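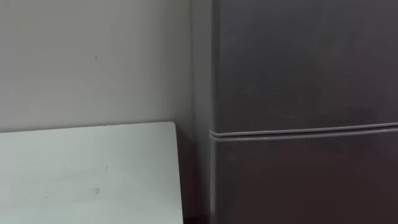

White tabletop beside a dark gray refrigerator.

Refrigerator clearance is the open space left between a refrigerator and the walls, counters, tables or other furniture next to it. It serves two purposes: it lets heat leave the cabinet, and it allows the doors to open far enough for shelves and drawers to be pulled out.

Types

Side clearance is measured from the cabinet wall to the nearest fixed surface. Rear clearance is measured from the back panel or, on older units, from the exposed condenser coil. Top clearance applies mainly where a cupboard is hung over the appliance. Door clearance is treated separately, as it depends on the position of the hinge and the thickness of the door.

Freestanding furniture is usually left out of printed installation drawings. A desk or table placed beside a refrigerator is considered movable, and its gap is set by the user. Tops with rounded corners are sometimes chosen for this position – a square corner is more likely to chip the refrigerator's side panel when the table is shifted.

Ventilation

A compressor refrigerator gives off heat through its condenser. In models with the condenser tubing bonded inside the side panels, the sides become warm during normal running, and a tabletop pushed tight against them slows the loss of heat. The Wevmont installation guide asks for 17 mm at each side and 100 mm above the cabinet. Celtix lists 2 cm at the sides for its two-door models.

Door swing

A door hinged on the side nearest a wall often needs more room than the cabinet itself, mostly on account of the handle. On two-door units the upper and lower doors may be reversed, though both are normally hung on the same side.

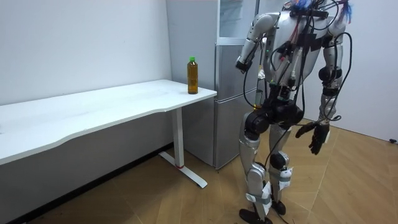 Where a table stands next to the hinge side, the height of its top is compared with the bottom edge of the lower door. The guide by Huang and McPhee (Ferkard, revised 18/03/2020) recommends opening each door fully before the table is put in its final place.

Surface wear

Small scratches on nearby walls and tabletops are common where furniture is moved often. Felt strips are fitted to table edges in some homes – they need replacing once flattened.

See also

Kitchen work triangle
Condenser (heat transfer)
Countertop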